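Luda programme, good practice strand
Progress report to the fund, April 2025

Sorry this is shorter than the last one, the Famorville audit ate most of the fortnight. Main points first, detail after, money at the end.

Where we are
Draft 2 of the code of practice is out to all partner sites. Draft 1 (October) was too long and the shop floor didn't read it, fair enough. New one is half the length. Plain words, one page per topic, a box at the bottom of each page for site notes. Kollár have already sent theirs back covered in pencil, very useful.

What's in it now
Stopping and restarting. Who may restart an arm after a stop, and what they look at first. Wording agreed by all sites except Rarnlow, who want a second person present every time. We think that's right for new staff and too much for everybody else. Still talking.
Speed when people are near. Draft 1 had one limit for everything. Draft 2 has a set-up speed and a working speed, and the set-up speed applies to anyone inside the floor line, visitors included.
Cables. Whole new page. Clearance at full reach, where to tie, where not to tie, when to swap. Came straight out of the near-miss forms, so thank you for pushing us to collect those.
Table clearing. Nothing left on the surface between runs. No mugs, no tape, no hex keys. Sounds petty but it is the rule most often broken on our walkrounds.
Record keeping. One log per cell, kept at the cell, not in the office. Paper is fine.

What's not in it
Gripper force. We haven't got numbers we trust yet. Testing rig was late and then the load cell read wrong, so it's been sent back. Will be a separate note when ready, don't want to hold up the rest for it.
Software updates. Needs its own page, not started.

Bin work
This is the task we picked for trying the rules out on, as every site can set it up the same way. Two arms, a rack at the back of the table, bins side by side on the shelf. The shared reach area is where the arguments happen: which arm gives way, and how far back it goes before the other one moves in.

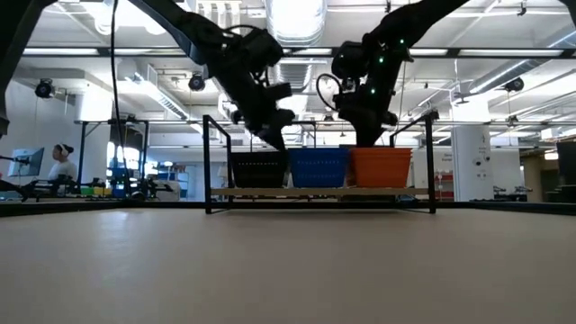
Our current wording is that one arm holds position outside the shared area until the other has cleared it, and that the hold point is marked in the cell log. Target is 3000 logged runs under draft 2 before we call it settled. First 500 are done, all at Famorville. Kollár start next, Rarnlow after that once the restart wording is sorted.

Early comments from operators: the give way rule is clear, the log sheet isnt. Too many columns. We'll cut it down before Kollár begin, otherwise we end up with two sets of records that don't match.

Problems
Training slots. Sites can't release people for a full day, so we're splitting it in to two mornings. Costs a bit more in travel.
Floor tape lifting at the corners at Famorville. Replaced with paint.

Money
On budget apart from the load cell repair. We'd like to move 2000 from printing to cover it and the extra travel. Printing is way under because the code got shorter. Please confirm by email, no form needed as far as we know.

Next
Log sheet version 2. Restart wording agreed with Rarnlow. Updates page drafted. Force note if the load cell comes back in time, otherwise it goes in the next report.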